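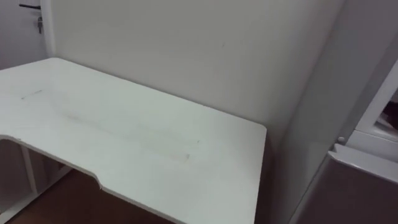

Baltasar Collado argues that plane fitting should run before any edge detection, and these notes follow his order.

Unit 3. Support surfaces in Velto

White desktop, white wall: intensity gradients are weak at the back edge. Fit the plane from depth, then trace its boundary. Do not assume a rectangle. The front edge has a curved cutout, and a bounding box would mark it as free placement area. Set the inlier threshold to 11 mm.

Exercise: repeat with 34 mm and compare the boundaries.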